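Sullden Table Cloth, Washed Cotton

Item 113. Sold singly. Made for Sullden by the Villalobos mill.

A midweight cotton cloth for everyday tables. It is washed before it is cut, so it comes out of the package soft and changes very little in the laundry afterward. Hems are double-stitched and the corners are mitered.

Two sizes are in stock. The smaller one suits a table for 4, the larger one a table for 6. Both have a generous drop on the long sides — measure your table first if you want the hem to clear the chair seats.
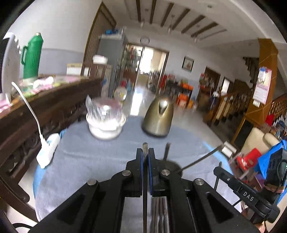
Machine wash cold with similar colors and tumble dry on low. Iron while slightly damp, or skip the iron and smooth it by hand on the table. Do not bleach. Tea and coffee should be blotted right away and rinsed from the back.

Colors vary a little from one dye lot to the next. If you need two cloths to match, order them together and write "same lot" in the notes box.

Matching napkins are listed under Disa. The Skestmont runner fits over either size and ships separately.

Unwashed cloths can be returned in the original package. The larger size is back in stock in June.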